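4 min read

Print this page | E-mail this to a friend

Night shift, car park side

November, and I have spent another evening picking things up off the ground for money. If my careers teacher could see me now she would at least be pleased that I'm outdoors.

The rules for the new batch came through from Zivine at teatime. Thirty tasks, all "low light, hard ground", both hands wherever possible. They have plenty of kitchens, apparently. They have kitchens coming out of their ears. Everyone who signs up starts by folding a tea towel and putting a mug in a cupboard, and the poor learning system must by now believe that the world is a worktop with a kettle at one end. What it hasn't got is the dark, so the dark pays better, and I have moved out of the kitchen.

The sheet wants "varied footwear, including none". I read that twice, looking for the catch. It's a small bonus per clip. I asked myself what I would charge to stand barefoot on tarmac in Hulme after dark in November, and it was a good deal more than that, and then I went and did it anyway.

Task 7 is the ball. Reach down with both hands, close on it from either side, lift to the waist, hold, put it back where it was. The notes say "at a natural pace". I have never moved at an unnatural pace in my life until somebody wrote that down. Now I bend like a butler. The first few went back from the checker marked "hesitation before contact", and I should like to know who doesn't hesitate before contact with anything on that ground. 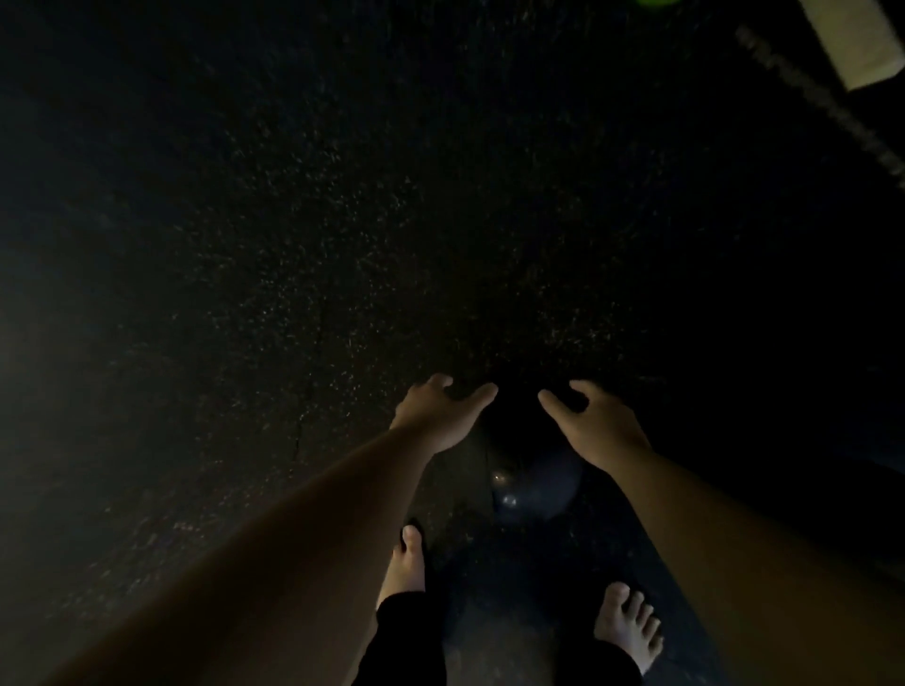
What the checker said

Grodomia does the checking. You send your clips up, you have your supper, and by the time you've washed the plate there is a column of ticks and crosses with a few words beside each cross. The words are chosen from a list, and I have got to know the list quite well. "Object not distinct from background" was tonight's favourite. A black ball on black tarmac at night: I could have told them that for nothing. But the same sheet says "do not select objects for visibility", so the ball stays, and I get crosses for following instructions. I have written to them about it. I was polite in the first draft and politer in the second, and sent the first.

My total went past 835 accepted this evening. The contract is for 1115, so the end is in sight, in the sense that a hill is in sight. I had thought I'd be done before the clocks went back. I had also thought it would be interesting all the way through, and to be fair it has been interesting in patches. You notice how much your hands know. I never once decided to point my thumbs inwards, and yet there they are in every clip, both of them, like a pair of well-trained dogs. Somebody at the other end has to get a machine to come up with that by itself, from me, in the cold, with a bad back. I wish them luck.

Nusar, who make the arms that will one day do all this, sent round a short film of where things have got to. The arm approached a ball. It approached it for a long time. Then it pushed it off the table and closed its fingers very carefully on the place where it had been. I watched it three times and felt better about everything. No one had marked it down for hesitation either, as far as I could tell.

Feet in the washing-up bowl at ten, water as hot as I could stand. Tomorrow's tasks are a carrier bag, a dropped set of keys and "loose change, assorted", all on the same ground and all in the dark. The keys will be a misery. I have cut my nails too short for keys.

I shall wear shoes and forgo the bonus.

Print this page | E-mail this to a friend

Recent entries

The mug goes in the cupboard, again
What counts as a tea towel
Gloves: an argument with Grodomia
Thirty ways to open a drawer
Rained off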